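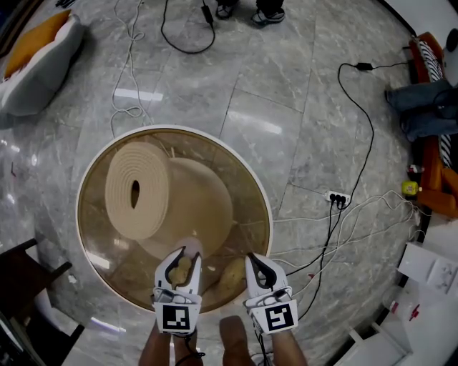
Issue 7, page 2

PRE-SEASON SAFETY CHECK, WITH MY COMMENTS
Passenger launch Nic Giolla, Dundow Harbour
Checked by Rekha Kaimal, 28 December 2018

Hello all, same list as last time but I've scribbled a lot more under each heading, so put the kettle on. Anything marked ACTION needs doing before she carries a paying guest again. Anything marked OK is OK, although you know me, I've still found something to say about it.

1. Lifejackets, adult
OK, mostly. Every jacket came out of the lockers, got inflated by mouth and sat overnight in the ticket office. One had gone soft by the morning, so I've cut the straps and binned it. Please don't fish it out and "save" it for the dinghy (you know who you are!).

2. Lifejackets, child
ACTION. The crotch straps on the smallest size are getting furry at the stitching. They'd probably last another summer but I don't want to be the one who finds out. New ones on order from the chandler at Pallano.

3. Fire extinguishers
OK. Gauges in the green, pins in, tags in date. The wheelhouse one was hiding behind a coat again. Coats go on the hook by the steps.

4. Bilge pumps and alarm
Electric pump OK. Float switch OK after I'd picked a crisp packet off it. Manual pump ACTION: the handle is there, the clip that holds it isn't, and it had slid under the engine box where I could only just reach it with a boathook. Clip, please, stainless, and not cable ties.

5. Engine
978 hours on the clock, and she started on the second turn, lovely. Belt tension fine. A bit of weeping round the raw water pump, which I've wiped clean and will look at again after the next run. Stop control works from both positions. Oil was due at the end of the season and I can't find it in the log, so I'm treating it as not done. ACTION.

6. Fuel
Tank, filler and vent all OK. Shut-off valve stiff but it moves. I worked it back and forth a few times with some grease and it's much better, though somebody with stronger wrists might like a go.

7. Steering
OK lock to lock. Emergency tiller fits. I'd like us to fit it and steer with it properly, out past the Gridau buoy and back, when the new crew join. We did it in June and it took us far too long to get the deck plate up.

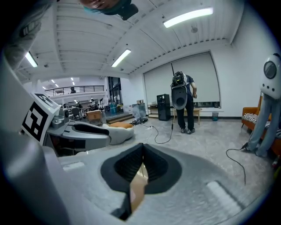

The deck plate has since been cleaned and the key now lives on a lanyard next to it, so we've got no excuse.

8. Radio and flares
Radio check with the harbour office loud and clear. Spare handheld was flat, now on charge. Flares in date until after next season. The container lid had been cross-threaded, so do have a look when you put it back.

9. Boarding gate and gangway
ACTION, and this is the one I'm fussiest about. The gate latch drops shut but doesn't always catch, and with children leaning on it for the seal trip that won't do. I've tied it for now. The gangway is good for 300 kilos according to its plate and the non-slip is holding up well, apart from a bald bit near the top.

10. Anchor and warps
Anchor OK, shackle moused. Stern line chafed where it goes through the fairlead. I've turned it end for end, which buys us a few months.

11. First aid box
Plasters nearly gone, as ever. Seasickness tablets out of date. Everything else OK and now in a bag that closes.

12. Passenger briefing card
Fine, but it still shows the old seating. I'll redo the drawing myself and get it laminated.

Initial each action in the blue folder when it's finished and write what you did, even if it's only "fitted clip". I'll be down again to recheck the gate before she goes back on the timetable.

Rekha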